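Our walking group's new hoodies are in, and I couldn't be happier with them! Many of you wrote in November to ask for something warmer than the ribbon tees for the epilepsy walk, so Joscha Thiele sat down with the printers at Baumgart and worked out a heavier cotton blend in a deep purple. It's soft, it's roomy in the shoulders, and it has a front pocket big enough for gloves and a snack (I tested this myself, more than once). 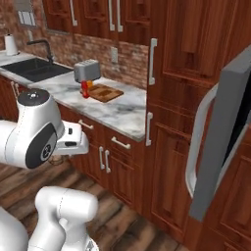 *At the kitchen counter*

Sizes run from youth small to adult 4X, and if you fall between two, I'd go up. Please wash yours inside out in cold water the first 3 times, as that purple does like to travel.

Orders placed through the Bikdale shop page are mailed in up to 5 days, or you can pick yours up at the walk and save the postage. Ludger Hamann will have the boxes by the sign-in table and will gladly swap a size if you'd like to try one on first.

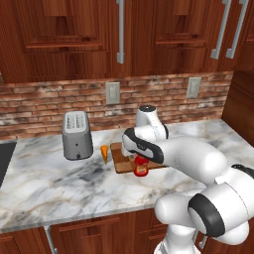
*Ketchup and cutting board*

We've kept a few of the old tees back too, mostly smalls, at 2 for the price of one while they last. Just write "tees" in the order note.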